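Handover kit trial, notebook entry
11 December 2024

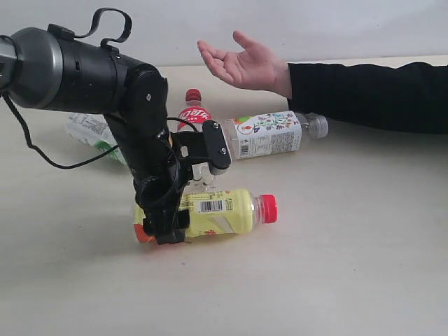
Second session with the Durkatik handover package on the Futport arm. Prumument want a yes or no before the loan runs out and so far I'm not inclined to say yes.

The sales sheet says it will pass "everyday objects to an untrained person". Bottles are about as everyday as it gets, so bottles is what we're using. Mixed labels, mixed shapes, some lying down. The demo we got in August was all upright cups on a dark mat, and I'd like to know why.

Setup took 30 minutes, against the 8 in the quick start guide. Most of that went on the hand calibration, which quit twice with the same unhelpful message. Cabrera's older package never asked for this step. Maybe it's better for it, but I haven't seen the evidence.

Ran 12 handovers at the default speed. 8 ended with the bottle in the hand. The rest were bottles lying on their side, where the fingers came down too close to one end and the thing swung as it lifted. Support's answer is to "present objects consistently". If I could do that I wouldn't need the package.

Release is the part I like least. It waits for a pull on the bottle before opening, and the threshold is buried two menus down. At default you have to tug harder than feels polite. Turned down, it let go early once - bottle on the floor, no damage. There must be a usable setting in between but the manual gives no units for the slider, so I'm guessing.

Fair points: it found an open palm every time, black sleeve included, and it stopped cleanly when I pulled my hand back. Logs are readable. The arm itself gave no trouble.

Still to do:
- repeat with full bottles, these runs tell us very little about weight
- ask what the 200 in the license file limits (objects? runs?)
- same test with someone who hasn't read the manual
- save the slider positions before anyone resets the profile

No recommendation to Prumument until the full bottle runs are in.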